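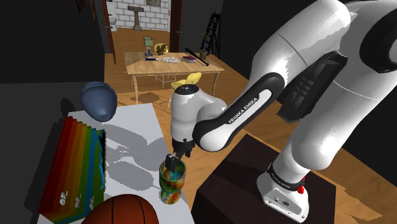 Leonie Kettler told me last month that I was drinking my tea wrong, and that it was the water's fault. According to her, anyone who lives in Pralcombe and fills a kettle straight from the tap is basically brewing chalk. I laughed, went home, made a cup, and there it was - that dull film on top that breaks up into little plates when you tilt the mug. I had been looking at it for 11 years and thought it was just what tea did!

So of course I went down the rabbit hole. We have very hard water out here (everyone knows this, the shower heads clog by December) and black tea really shows it. Leonie lent me her filter jug and I made two cups side by side, same leaves, same four minutes. The filtered one was brighter and a bit sharper, almost coppery. The tap one was flat and brown and tasted like the tea I grew up on, so I have to confess I finished that one first.

Then I got greedy and tried it with the good stuff, the Kunside breakfast blend that comes in the 100 gram tin. Big difference there. I could taste something malty I'd never noticed, and I used less milk, too. Green tea was even more obvious, although I still can't get excited about green tea before noon.

Gunther Kleinschmidt, my neighbor, thinks all of this is nonsense and that you should just boil the water longer. I tried that for a week. It left more scale in the kettle and the tea tasted tired, but he swears by it and he's been drinking the stuff for 67 years, so I'm not going to argue over the fence.

What I haven't sorted out is the cost. The cartridges need changing every month, and I forget everything that happens monthly. For now I keep the jug for mornings and use plain tap water for the big afternoon pot, when there's usually cake and I'm not paying much attention anyway. If any of you have hard water and a cheaper fix, please leave me a comment. I'm giving the jug back on the weekend and I already miss it.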